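The Bottom of the Bin

Every house has one drawer, basket or box where small things end up. In Marin Dervishi's house it was a row of storage tubs along the wall of the back hall, and last December she decided to empty them.

Dervishi runs a household sorting service called Nisidel out of a rented unit on Jarine Street. Most of her customers are moving, or clearing out a parent's home, or have run out of closet space. She had been doing the work for other people for 12 years before she started on her own hall.

"I knew what was in there," she said. "Hair things, toys, parts of toys, stuff the kids brought home in their pockets. I just didn't want to deal with it."

Large items are easy, in her experience. A couch stays or goes. Clothes take longer but people have a method for them, even if it's a bad one. Small mixed items are where a job slows down. When she quotes a price she looks at the closets for a minute and then asks to see the junk drawer.

Her own count, kept in a spiral notebook, came to 1,728 items from 17 tubs. She does not usually count, but she wanted to know. Pens and markers were the largest group. Hair ties came second.

She works out of metal bins. Plastic ones crack at the corners, she said, and cardboard gets soft. A metal bin with a flat floor can be wiped out between batches, and the scratches don't matter. She puts a few things in at a time and leaves space between them. A full bin hides the small pieces, and the small pieces are what she's there for.

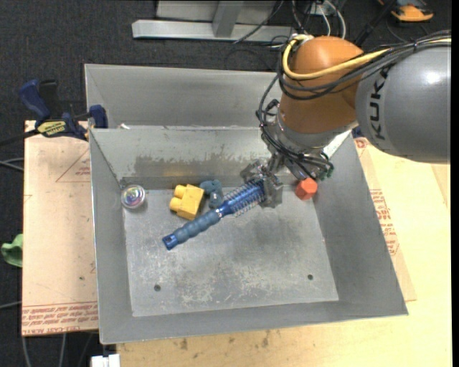
Brushes come out early in her system. A round brush takes up a lot of room for what it is, and the bristles catch on everything else. Lint, thread and doll hair all end up wound around the barrel. She checks the bristles first. If they are bent flat or missing in patches, the brush goes. If they stand up, she combs it out, washes it in warm water with a little shampoo and sets it on a towel with the bristles down. Brushes with a hole in the handle go on a hook in the bathroom and don't go back in a bin at all.

Building blocks are simpler. They go in one bag regardless of color or brand, and the bag goes to whichever child still builds. Dervishi used to sort them by color for customers and stopped when she saw how long it lasted.

Then there are the pieces with no clear home. She keeps a shoebox for these, labeled Stojanovska after the customer whose kitchen drawer first filled it. Anything that can't be named goes in for 4 weeks. Customers sometimes call about a missing knob or a game piece, and she goes through the box with them on the phone. What is left after that gets thrown out.

The back hall took her three evenings. The tubs went to a neighbor, and the wall now has a bench from Jutska, a secondhand furniture store near her unit, with hooks above it for coats. One basket sits under the bench for small things. She empties it on the first of the month.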